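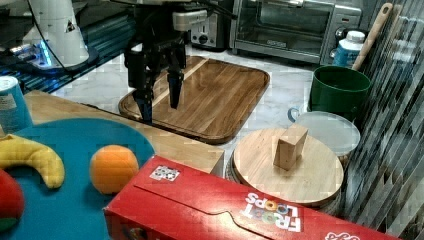 Ticket: Counter circuit trips, toast uneven, cupboard pull loose
Site: Drillside, shared kitchen
Opened by: Roksolana Skoryk
Assigned to: Maksym Bilyk
Priority: High (opener's choice)
Status: Partly resolved

Original report, Roksolana Skoryk

Breakfast takes the power out. If the toaster oven and the toaster are on together, everything along the counter dies, and whoever was making coffee comes to find me as if I keep the electricity in my desk. Also the toaster burns one side and leaves the other side bread. Also the bar handle on the wooden cupboard wiggles. I was told to open one ticket per problem. I have opened one ticket.

Friday, September 12, 2025

Maksym: Assigned to me. Changing priority from Critical to High. Critical is for water.

Maksym: Reset the breaker, which is labeled "misc." Ran the toaster alone for two rounds of toast, fine. Ran the toaster oven alone, fine. Ran both, and we got to 35 seconds before the lights on the coffee maker went out. So the report is accurate, which already puts it ahead of most of what comes in from Drillside.

Ostap Hnatiuk: Is it the toaster? It has always looked guilty to me.

Maksym: Swapped the toaster for the one from upstairs. Same result at nearly the same point. The toaster is innocent of this charge. The uneven browning is a separate matter. 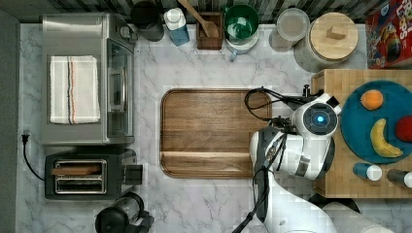
Maksym: Traced the circuit after lunch. Every outlet along that wall hangs off the same breaker, plus one in the hallway where the Zornov water cooler lives. The breaker is doing its job and the load is ours. While I was in there: could whoever leaves the striped kitchen towel folded on top of the toaster oven please find it another home. That top gets hot enough to matter, and I would like this ticket to stay about tripping. There is a perfectly good tray in the middle of the counter if the towel needs somewhere to lie down.

Roksolana: The towel is there because there is no hook.

Maksym: Noted. Adding hook.

Illia Zhuravel: Can we just buy a bigger breaker?

Maksym: No.

Illia: A slightly bigger one?

Maksym: The wire in the wall would still be the same wire. Please don't visit the panel.

Eifion Howells: I added up the labels on the three worst offenders and got well past 3000 watts. I'm not an electrician, but I did once own a toaster. Suggest we put the toaster on the far wall, which is on its own circuit and currently powers a radio that belongs to no department.

Maksym: Tested Eifion's idea with an extension cord for five minutes, standing next to it the whole time. Toaster on the far wall, toaster oven where it is, coffee on. No trip in 30 minutes of steady running. The extension cord has gone back to my office and will not be lent out. Anyone who wants toast on the far wall will have to carry the toaster there, using arms.

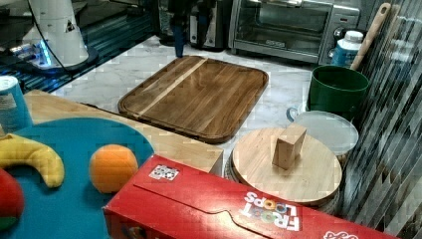 Maksym: Now the uneven toast. The crumb tray in ours had not been out in some time. I will spare the ticket the details. Emptied it, brushed the slots, ran two more rounds, and both sides came out the same shade of tan. On the toaster oven, somebody had been running it with both round knobs set high, so it was running flat out for a single slice. The upper one is temperature and the lower one is the timer, and neither is a volume control. I have also asked for the green bucket to stay off the counter while the oven is on. Next to the blue jug is where people put it, and next to the blue jug is a short reach from a hot door.

Roksolana: The bucket is for compost. It also has no hook.

Maksym: Buckets do not get hooks.

Ostap: Setiawan makes a two-slot with a lighter draw. Sending you the link.

Maksym: Thanks. Parked until the November budget, along with the second circuit quote from Drovska.

Maksym: Last item, the cupboard pull. It's a bar on standoff posts, and the one Roksolana means has play at the lower end. The screw comes in from the back of the door, so all the tightening from the front that people have been doing (I found the scratches) had no effect on anything except the finish.

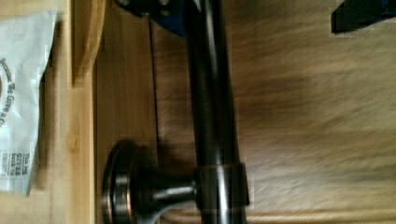 Took the shelf contents out, got a screwdriver on it from the inside, and it needed most of a full turn. There's a bit of movement left if you lean your weight on it, so please don't. I'll look again with a lock washer when the hook arrives.

Illia: What was the bar rated for?

Maksym: Opening a cupboard.

Remaining on this ticket:
Hook for towel, ordered
Lock washer for cupboard pull
Relabel breaker from "misc." to "kitchen counter and hallway cooler"
Toaster to far wall, owner Roksolana

Roksolana: Why am I the owner?

Maksym: Name on the ticket.

Roksolana: Moved it. Radio is now on top of the cupboard. It only gets one station from up there. Should I open a ticket?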